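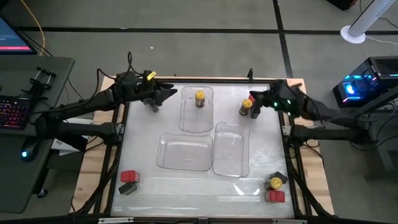

Keeping dry goods dry: notes after one winter

13th September

The cupboard under the stairs has been our dry store since we moved to Drorkadville. It shares one wall with the outside and one with the bathroom, and the floor is bare concrete under a sheet of lino. In February I opened a bag of caster sugar and had to break it up with the handle of a knife. The flour next to it smelled of cardboard. I had assumed until then that a cupboard with a door on it was a dry place.

This post covers what I measured, what I changed, and what I would leave alone next time. It is mostly about water vapour.

Relative humidity is the figure printed on every cheap meter, and it causes a good deal of confusion. It is the amount of water vapour in the air compared with the most that could be there at that temperature. If the air cools and no water enters or leaves, the relative humidity goes up. A cupboard on an outside wall is colder than the kitchen. Kitchen air goes in under the door at a harmless reading, cools against the wall, and gives a much worse reading at the back of the bottom shelf. Both readings are correct. The water content of the air is the same in both places.

For stored food, relative humidity is still the useful figure. Flour, salt, sugar and crackers take up or give off water until they are in balance with the air touching them, and the balance follows relative humidity far more closely than it follows the total amount of water in the air. Table salt is well behaved until the air gets fairly damp, then starts to dissolve at its surface. When the air dries again the grains are stuck together. Sugar does much the same at a higher reading. Most caking is therefore caused by going up and down across a threshold, and a store that is steadily a bit damp can do less harm than one that swings.

Meters first. I bought a Fesura logger, which takes a reading at a fixed interval and gives up a file when plugged into a computer. I also had an old dial hygrometer that came with the house. They disagreed. To check them I used the wet salt method: a bottle cap of table salt, dampened to a slurry but not swimming, sealed in a bag with the meter and left overnight. The air over the slurry settles at a known value which hardly shifts with room temperature, and tables of it are easy to find. The Fesura read slightly high and has a correction setting. The dial had seized. It gave the same reading in the bag, in the airing cupboard and on the windowsill in the rain, and has gone to the tip.

The logger then ran for 201 days. For most of that time it sat at the back of the bottom shelf, in the worst spot I could find. I moved it once, to the top shelf near the door, to get an idea of the spread. With a single logger the two positions cannot be compared directly, as the weather was different, but the daily swing on the top shelf was clearly smaller and the bottom was clearly damper.

Three things showed in the file.

The first was the bathroom. Every shower produced a step up, delayed, with a slow fall afterwards. I had expected the plaster to stop this. Dimas Chong, who did the plumbing next door and knows how these houses go together, told me to take the skirting off and look behind it. There was a gap around the waste pipe wide enough for a hand. It is now packed and sealed and the step has almost gone from the record. This cost one tube of sealant and was worth more than everything else put together.

The second was the outside wall. There is no cure for this short of insulating it, which I am not going to do from the inside of a cupboard. I moved the shelves forward by a hand's width so that air can pass behind, and nothing now touches the wall. A packet pressed against a cold wall is at the temperature of the wall, whatever the rest of the cupboard is doing.

The third was the door. I had been leaving it open on dry days, on the theory that it would air the place. The file shows that this did lower the reading in summer. In cold weather it let warm cooking air into a cold space and made matters worse. The door now stays shut when anything is boiling.

Next, containers. The shelves themselves are a Jallberg unit, which was here already and which I mention only because the uprights have slots, so the shelves can be set at any height. On these I wanted something that could be pulled out in one go, so that whatever was at the back could be seen without unloading the front.
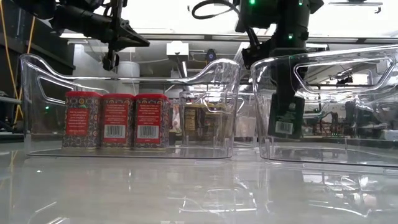
Patterned tins with red lids, standing upright in a clear bin.

An open bin does nothing whatever for moisture. I say this because I have seen it claimed otherwise. The bin is for handling: it keeps a group together and slides. Anything moisture-related has to be done by the container that actually holds the food, and in practice by its lid.

Lids come in a few kinds. A push-on or slip lid, the sort on many tins, is a long narrow gap between two surfaces. It slows the exchange of air a great deal but does not stop it. For goods that are used up within a few weeks this is enough. A plastic snap lid varies with the fit, and the fit gets worse with age. A clip lid with a rubber ring is the best of the common ones, provided the ring is clean. A single line of flour across the ring undoes most of its value.

I tested some of this by weight. The method needs only a kitchen scale that reads to a gram. Dry a batch of rice in a low oven, let it cool in a closed jar, weigh 100 grams into each container, close them, put them on the bottom shelf and weigh again every few days. The rice takes up whatever water gets in. An open bowl gives the upper limit.

The open bowl gained quickly, then flattened off. The folded paper bag was not far behind it. A bag folded over and held with a peg was no better than one folded over without a peg, which surprised me, though the paper itself is letting vapour through, so perhaps it should not have. The slip-lid tin gained slowly and steadily. The clip jar moved by less than I can measure. I ran the whole thing twice, and the order was the same both times.

The largest clip jar weighs 544 grams empty, including the ring. I have written that on the base in marker, and done the same for the others. It means a jar can be put on the scale and the contents known without tipping anything out.

Melati Pangaribuan wrote to ask whether I had tried silica gel. I have. It works very well for a short time in a sealed jar and is close to pointless in an open cupboard, where it is trying to dry the whole house. The loose beads from Sutanto, the hardware shop by the bus station, can be dried again in the oven. Check the type before doing so, and keep them in a cloth bag well away from the food. I use them in one jar only, for dried mushrooms. Dried rice in a bit of muslin does a weaker version of the same job.

Some smaller matters that came up.

Do not put warm things away. Toasted nuts closed up while still warm will put water on the underside of the lid.

Do not top up. New flour on old flour means the bottom layer is never used. Empty the jar, wipe it, let it dry fully, and put the remainder back on top.

Keep strong smells apart. Vapour is not the only thing that gets past a slip lid. Our semolina spent a month next to the cumin and can be identified blind. 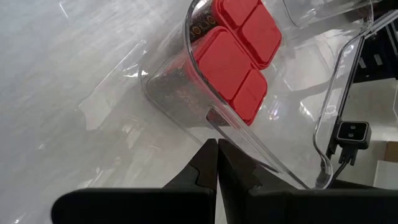 Red square lids, seen with the dark canisters packed closely in the bin.

Close packing has one drawback, which is that labels on the sides are hidden. If the lids all match, mark the lids. I use masking tape and a pencil: contents and the month opened. Pencil does not fade or run, and the tape comes off most lids cleanly if it is replaced now and then.

On dates, I keep older stock to the right and newer to the left, and take from the right. Front and back is the more usual arrangement but it fails as soon as somebody pulls the bin out and puts it back the other way round.

Current state of things: the bottom shelf holds only bottles and sealed cans, which do not care. Flour, sugar and salt have gone to the top shelf in clip jars. Pasta is in whatever it came in. The salt pours. The sugar has stayed loose, although it has not yet been through a proper cold spell in its new position, and I will leave the logger in until the spring.

I still have to deal with the concrete floor. Taping down a square of clear plastic and looking for droplets under it is the usual first check, and I did this in a dry week, when it showed nothing. I will repeat it after heavy rain. If there is water under it the lino will have to come up, and the shelves with it.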